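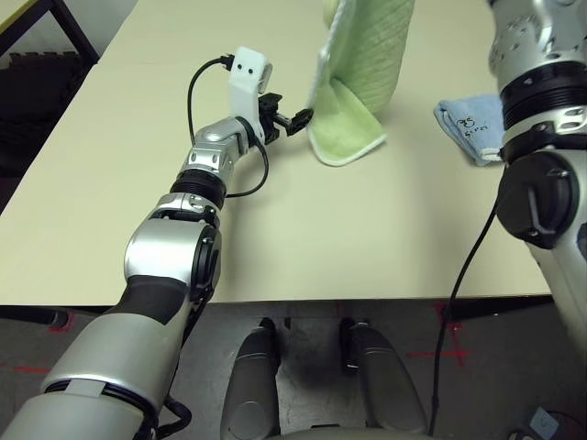 Folding towels - halves or thirds?

Household and Laundry board, 8 January 2020

pavach_flats
We've moved somewhere with a much smaller linen cupboard. The shelf is 600 mm wide and our bath towels won't sit on it in the usual halves without hanging over the front. What does everyone else do?

Lokent
Thirds lengthwise, then in half, then in half again. Put the fold to the front so you can pull one out without dragging the pile with it. I do mine on the kitchen table because the bed is too soft to get a straight edge.

helmy2
Thirds is too bulky for thick ones. I roll mine. They stand on end in a basket and you can see every colour.

Lokent
Rolling takes up more room on a flat shelf. Fine in a basket, but the OP has a shelf.

helmy2
It depends how tight you roll. Mine fit.

Dreteo
How thick are they? A ribbed towel like the light green one in the photo has a bit of body to it, so I'd hold it up by the top, let the bottom settle on the table and fold it down from there. Trying to spread it flat first just drags the hem crooked.

pavach_flats
Fairly thick. I tried thirds last night and it fits, but the pile leans once I get past 3 towels.

Lokent
Turn every second one around so the thick edges aren't all on the same side.

kettle1000
I gave up on matching. Bath towels in halves on the bottom shelf, small cloths in a loose rectangle next to them. The cloths get used every day and I'm not going to fuss over corners.

helmy2
Agree about the cloths. Do you write on yours? I saw marker on the blue one and I've been thinking of doing the same with our cleaning cloths so they stop ending up in the bathroom.

kettle1000
Laundry marker, yes, near a corner. It fades after a lot of washes and I go over it again.

Dreteo
I'd sooner keep cleaning cloths to one colour. Marker looks messy on the good ones.

pavach_flats
Turning every second one worked, the pile is sitting straight. Still not sold on rolling, sorry helmy2. Will try the basket for the beach towels.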